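3.2 Table and object set

The tabletop was treated as a fixed condition across all sessions. Earlier work on small-object handover (Andreadis and Galbraith; Rennie et al.) used rectangular benches, where the corners give the participant an obvious near and far side. A round top has no such reference, and we expected placement to drift toward the center as a result. The table used at Cimcombe is wooden with a light-brown grain, and it was left uncovered. A cloth was tried in the March pilot and dropped after it bunched under the heavier objects.

The object set consisted of plain solids in single colors, with no lettering or pattern on any face. Each solid was handled in two ways: set down on the wood and picked up again, or passed directly above it. Placements were scored against a printed overlay by two raters, Ogilvie and Jafri, working separately. Of the 612 placements recorded, 7 were excluded because the object had come to rest against another one.

Cubes were preferred for the passing condition. A cube presents flat, parallel faces to the receiving side whichever way it is turned by a quarter, and its orientation after release can be read in steps of 90 degrees. Cylinders were kept for the placement condition only. The pale blue cube was chosen over the darker ones because its edges remain distinct against both the wood and a black grip (Figure 2). 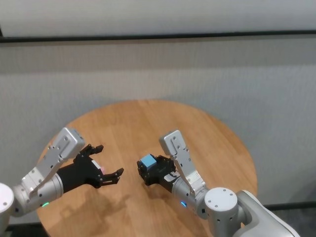
Figure 2. Light-blue cube held over the round table, facing the open receiving hand.

3.3 Scoring of surface contact

Contact was scored from the first touch of any edge on the wood until the object was at rest. Sliding after contact was noted separately and does not enter the placement error reported in Section 4.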